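The Gripper That Would Not Let Go

A small robotics firm, a rack of second-hand coats and the most expensive cardigan in Kirside

The cardigan was moss green, hand-knitted and on loan from somebody's aunt, and for most of one October afternoon it belonged to a machine.

The machine was not doing anything dramatic with it. It had been asked to take the cardigan off a hanger and put it on a table. It took the cardigan off the hanger, travelled to the table, lowered its arm with what a generous onlooker might call tenderness, and kept hold. The screen said the job was done. The little status light went green. The arm set off home for the next garment and took the cardigan along.

"We thought it was funny the first time," says Gebremedhin Negussie, who was at the keyboard. "Then it went back to the rack and tried to pick up a raincoat with its hands full."

The rack lost. So did one of the machine's two fingers, a sleeve and an amount of money that Novley, the firm that built the thing, prefers to call "a learning cost". The aunt has been compensated. I am told she drove a hard bargain.

Novley makes robots that handle clothes, or would like to. Its plan is to sell them to the large, draughty buildings where returned clothing goes to be unfolded, looked at, sniffed and sent out again. Cloth is a miserable thing to hand to a robot. A tin of beans is the same shape on Thursday's shelf as it was on last month's; a shirt is a different shape every time you breathe near it. Factories solved tins long ago. Shirts have eaten the careers of several clever people, two of whom now work at Novley and speak of linen in lowered voices.

The firm's answer is to have people do the work first. Staff spend their days picking up garments with a hand-held gripper fitted with a camera, a chunky grey affair with the same fingers as the robot's own. The machine, which is called Drallel for reasons lost in a pub, studies the recordings and copies what it sees. It had 3000 of them by the time it met the cardigan, and on paper it was rather good.

So what went wrong? I have now had this explained to me by four people, one of them using a sock.

Drallel decides whether it is holding something by checking how far apart its fingers are. Closed on a coat, the fingers stop short of each other. Opened, they go wide. There is a number for each, and between the two numbers sits a line. On one side of it the robot believes it has a garment. On the other it believes it has let go.

The line had been set using woven things: shirts, jackets, trousers, a tablecloth. None of these is 50 millimetres of bouncy wool. When the gripper began to open, the cardigan's folds swelled along with it, staying snugly in touch with both fingers. The gap crossed the line. The software noted a successful release, told the motor it could stop opening now, and moved on to the next item, a picture of contentment.

"It never looked," says Rosaire Lapointe, who is in charge of safety at Novley and has the manner of a man who has read the manual for his own toaster. "It had a perfectly good camera pointing straight at the cardigan. We had told it that once the number was right, it needn't bother."

Lapointe is less amused by the affair than his colleagues are. A ruined cardigan he can live with. What sent him back through the logs was the second half of the event, when the arm met the rack, felt a good deal more resistance than it should have, and pushed harder. There was a force limit, and it worked. It had also been raised in the spring so that Drallel could tug stubborn coats off their hangers, and nobody had put it back for the trips in between.

"People walk past that rack," he says. He let this hang in the air for a while, next to the coats.

He found 236 runs in which the robot had claimed to let go a little sooner than it really had. Nearly all had ended well, the garment sliding free a moment late under its own weight. Gravity had been covering for the software for months and had never once asked for credit.

One other detail in his report made for quieter reading. The emergency stop was pressed 5 seconds after the arm hit the rack. The person nearest the button had been watching the screen, and the screen was saying that everything was fine.

When I visited, the team was back at the beginning, in the big brick-walled room where it gathers its examples. The new rule is that knitwear comes first, and that a release is not a release until the camera agrees. I was offered a turn with the hand-held gripper. I dropped a scarf, retrieved it, and dropped it again, and was assured that failures are useful too.
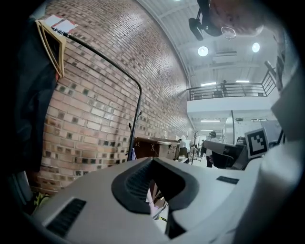

The gripper's view of the room, with clothes rack, brick wall and leather trunk.

The force limit now comes down the moment a garment leaves its hanger. The green light has been demoted: it comes on only when the fingers are wide open and the picture shows daylight between them. There is a second stop button at the far end of the rack, and a standing instruction that whoever is minding it looks at the arm and leaves the screen alone. Lapointe tests this by wandering over and asking people what the screen says. The correct reply is that they have no idea.

Ferri, the clothing returns firm that had been due to take the first robot, has put its trial back and asked for a copy of the report. Negussie takes this well. He would sooner explain a cardigan, he says, than a customer's wedding dress.

The finger has been replaced. The rack has been bent more or less straight. As for the cardigan, it came back from the menders with one sleeve slightly longer than the other, and Novley bought it outright. Drallel has since picked it up and put it down more often than any other garment in the building, and on the afternoon I was there it managed it every time but one.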